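Omley Street Tenants Association
Minutes of the General Meeting, 6/9/22
Ground floor meeting room, Casier Building

Chair: Hala Issa
Present: Hala Issa, Tarek Twal, Rima Chidiac, Fongchan Ongart, residents of the Casier and Semaan buildings as per the sign-in sheet
Apologies: Anselmo Lacerda (joined by phone for item 4)

1. Opening and previous minutes

Hala opened the meeting at 7:05 p.m. The minutes of the last meeting were accepted with one correction. Under "Bike storage," the words "ground floor of Semaan" should read "basement of Semaan." Moved by Rima, seconded by Tarek. Carried.

2. Matters arising

The lock on the rear gate of the Casier building has been replaced. Residents who still have the old key should hand it in at the office and sign for a new one. Fongchan has the list.

The broken step outside Semaan was reported to the landlord again. A work order was opened under number 3612. No date has been given for the repair. Hala will call on Monday's office line and ask for one in writing.
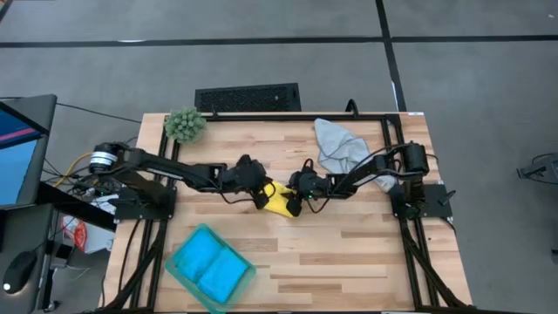
Minutes taken by Rima Chidiac
Posted to the Omley Street page under Meetings

3. Laundry room

This item took up most of the evening. The laundry room in the Casier building serves both buildings and has been the subject of more complaints than anything else since winter. Rima read out the written comments. The main points were machines left full for hours after the cycle has ended, lint filters not cleaned, and people washing rugs in the small washers.

Tarek presented a quote from Zindau, the company that services the machines. Zindau will replace the oldest dryer and repair the drain in the corner for $2000. The landlord has agreed to pay for the drain but says the dryer is covered by the laundry fund, which the association manages. The fund stands at $759. Tarek said he does not agree with the landlord's reading of the agreement and has asked to see the signed copy. The one in our file is missing its last page.

A resident of Semaan asked why the dryer could not simply be repaired. Tarek said Zindau repaired it twice last year and the technician told him parts for that model are hard to get. The resident asked that this be confirmed by email. Tarek agreed.

There was a long discussion about whether other people may take finished laundry out of a machine. Some residents feel strongly that their clothes should not be touched. Others said they have missed work waiting for a washer. Fongchan proposed that laundry may be removed 20 minutes after the end of the cycle and placed on the folding counter, and not on top of the machines or on the floor. An amendment to make it 30 minutes was voted down. The proposal was carried with two against.

It was also agreed that rugs, pet bedding and comforters go in the large washer only. Fongchan will print a new sign. The old sign will come down, as it still gives the closing time as 9 p.m. and the room now closes at 10 p.m.

Rima asked that the sign be in large type. Agreed.

4. Courtyard

Anselmo joined by phone. He reported that the raised beds have been filled and that most of the plots are taken. Anyone who signed up in spring and has not planted by the end of June will lose the plot to the next name on the waiting list. He will knock on doors before doing this.

The hose leaks where it joins the tap. Anselmo asked for up to $200 from the general account for a new hose, a reel and a tap fitting. Moved by Tarek, seconded by Fongchan. Carried.

A resident of the first floor of Casier raised noise in the courtyard at night. Quiet hours start at 10 p.m. and the chairs scrape on the paving. Anselmo will fit felt or rubber feet to the chairs and see if that helps. The resident asked for the item to stay on the agenda. Agreed.

The phone connection was lost before Anselmo could report on the compost bin. Held over.

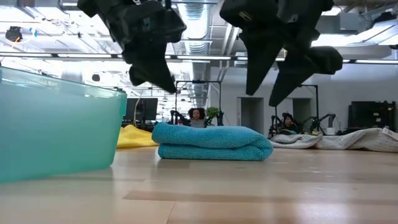
Can the laundry fund be used for anything outside the laundry room?
Under the rules adopted by the association, the fund may only be spent on the machines, the plumbing that serves them and supplies for that room. Courtyard and hallway costs come out of the general account.

The question came from the floor and Hala asked that the reply be recorded in full, as it has come up at earlier meetings.

5. Packages

Packages are still being left in the Semaan entry. Hala has written to the landlord about a locked cabinet and had no reply. Until there is one, residents who are home during the day and willing to take in packages for neighbors can put their name on the sheet by the mailboxes. Three names were added at the meeting.

6. Other business

The hallway light on the third floor of Casier flickers. Fongchan to report.

A resident asked whether the association could meet earlier in the evening. Hala will put a sheet up with 6 p.m. and 7 p.m. as the choices.

7. Actions

Hala: date for the step repair, meeting time sheet, second letter about the cabinet
Tarek: signed copy of the laundry agreement, email from Zindau about parts
Fongchan: laundry sign, key list, hallway light
Anselmo: hose, chair feet, plots, compost report

The meeting closed at 8:50 p.m. The date of the next meeting will be posted by the mailboxes.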